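Open Afternoon at the Karnier Robot Course

I got to Karnier a little after 1 in July heat, having walked the wrong way around the block twice, and the first thing I heard on the stairs was somebody yelling "elbow, elbow, ELBOW." Good sign. The summer robot course runs for three weeks on the second floor, and the open afternoon is the chance for parents, friends and nosy people like me to see what the students have been up to.

There are 31 students this year, split into small crews. Everybody writes code and everybody takes a turn at standing next to the robot with a hand near the stop button, which I'm told is the job people fight over. Rhodri Prosser teaches the course. He gave a five-minute welcome, apologized for the coffee (it was fine) and then mostly stayed out of the way, so the students did nearly all of the explaining.

I started with the Temton crew. They named themselves after their first program, and the program was named after a typo. Their project is getting the robot to find things low down and reach for them with either hand. They showed me the log, and I loved it – 257 entries, some of them very short. One just says "no." Another says "left hand again, why." I could have read that thing all afternoon.

They work a lot from the robot's own views, and one of the students went through a few of them with me on a laptop. It changes how you think about a room! I had never given any thought to how much of a robot's day is floor.
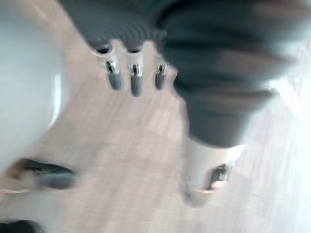
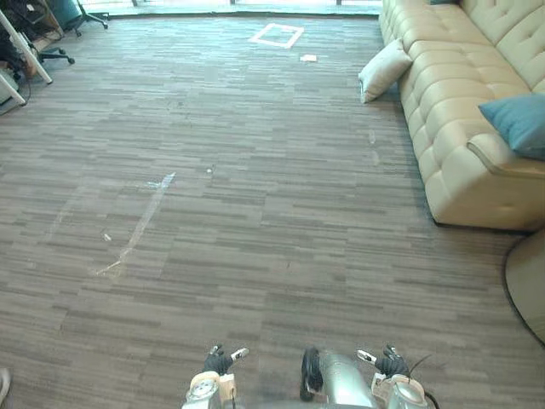
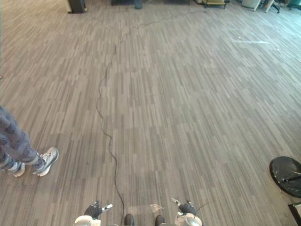

Robot's-eye views from the course, looking down at the floor. Black-fingered grippers at the bottom of the second and third.

The blurry ones turned into a really good conversation. I assumed they got thrown out, but the crew keeps a folder of them to test whether their code can tell a smeared picture from a usable one. The student's rule is that if she can't count the fingers, the program shouldn't try to either. We also talked about carpet patterns for much longer than I would have believed possible. Stripes are hard, apparently.

The other crew I spent time with was Morgan, who are working on stopping. I mean that as a compliment. They want the arms to slow down smoothly when a person steps in, and they had a chart of every version they'd tried, with version 2 crossed out so hard the paper had torn. Their talk was at 3 and it ran over, mainly on account of one dad with excellent questions about joint limits.

I missed the Arent crew completely, sorry Arent. I heard clapping through the wall.

If you go next summer, come early and eat first. The snack table was down to pretzels by the time I found it. Ask to see the logs, too. The students are happy to open them up, and they're funnier than the slides.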